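Right gripper won't let go of soft stuff: how to clear it and stop it coming back

Writing this up fast before I forget the steps. The problem: arm closes on a cushion, lifts or drags it, gets the open command, and the fingers stay shut. No error on the console for a good while, then a torque fault and both arms go limp. Had it again in April doing the cushion-onto-armchair task. Hard blocks and cups, never. Only fabric.

You need: a hex key set, a flashlight, the Drarkelley console open on the laptop. Second person if you can get one.

Before touching anything, have the e-stop in your hand. Not on the table. In your hand.

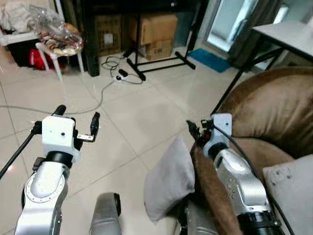

Umdale Robotics Club / Arms & Grippers team / Fault notes

Step 1. Stop the task, don't kill power.
Pause from the console. If you cut power while the arm is reaching over the chair it sags, and it'll take the chair fabric with it. Paused, the joints hold. Leave the other arm alone, fingers open, wherever it stopped.

Step 2. Look at what the fingers have hold of.
Cushion only? Fine, go on to step 3. Cushion plus chair cover? Stop. Somebody supports the forearm from underneath, THEN you hit the e-stop, and work the fabric out by hand. Keep your own fingers out of the gap the whole time. It's a small gripper and it still hurts.

Step 3. Read the gripper current.
Console, Gripper tab, right side. Should sit low once it's closed. If it's pinned at the top the controller is still trying to squeeze, becuase it never reached the closed position it was told to reach. Cloth keeps squashing, target never arrives, motor keeps pushing. That's the whole fault pretty much.

Step 4. Back it off slowly.
Don't send a full open. Send it open in small steps, 2 mm each, and wait between them. Full open from a hard squeeze is what trips the torque fault. Usually it frees up after a few steps. If it doesn't move at all, skip to step 6. 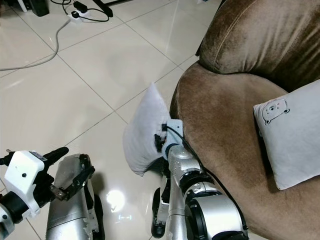

Nurhan Işık wrote back on the first version of these notes that the small steps only work with the arm itself held still, and that if the pillow is jammed against something solid you should move the wrist back a touch first or the fingers just load up again. Agreed, tried it, does help. So: wrist back, then step open.

Step 5. Change the grip settings so it doesn't do it again.
In the Ansah config file, under right_gripper:
close mode: was position, set to force
force limit: 40 percent
hold timeout: 7 seconds
Save, restart the gripper node (not the whole robot), check the left one has the same values. Left was still on the old settings when I looked. It hadn't failed yet but it would of.

The timeout is the one people want to skip. Don't. If it can't get a proper hold in that time it should let go and complain, not sit there cooking the motor.

Step 6. If it still won't open.
E-stop, arm supported. Find the release screw on the gripper housing, quarter turn counterclockwise, fingers should move by hand. If they're gritty or stiff, check for lint in the finger slides. Ours at Sutumley had a wad of fuzz in there, pulled out with tweezers. Tighten the screw again before power up!! Forgot once. Fingers flopped around and it lost its zero.

Step 7. Re-zero and test.
Run the gripper zero from the console with nothing in the fingers. Then close on air, open, close, open. Then a cushion, low speed, hand on the stop.

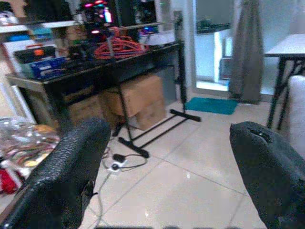
Keep the test moves short, and keep cables out of the arm's reach while you do them. Any extension cord on the floor gets pushed back first. A gripper with a bad zero doesn't know how far out its fingers are.

If the test passes, put the cycle count in the log along with the new settings. Slides want cleaning at 4,000 cycles on hard objects, sooner on fabric. I don't have a good number for fabric yet.

Still open: the torque fault shows up way too late on the console. Want a warning when the current stays high after close. On the list, not done.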